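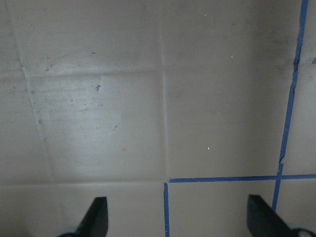 Prika folding groundsheets are packed flat and should be opened out indoors the day before first use. Pale creases dividing the sheet into rough squares are fold lines and do not affect the coating.

Support > Groundsheets > Setting up > 4. Laying the sheet

Search this guide Go

1. Clear the pitch of stones and twigs.
2. Lay the sheet with the label face down.
3. Peg the corners, pulling each one tight before moving to the next.
4. Tuck in any edge that shows beyond the tent walls.

Note: Leave a gap of 50 mm between the sheet and the tent wall on all sides.

Caution: Do not iron the sheet. Keep stoves and lanterns at least 500 mm above it.

If an eyelet pulls out, stop using that corner and order repair kit 2000.

Prika Customer Care, Naltstead. Phones close at noon on Friday. © Prika. Back to top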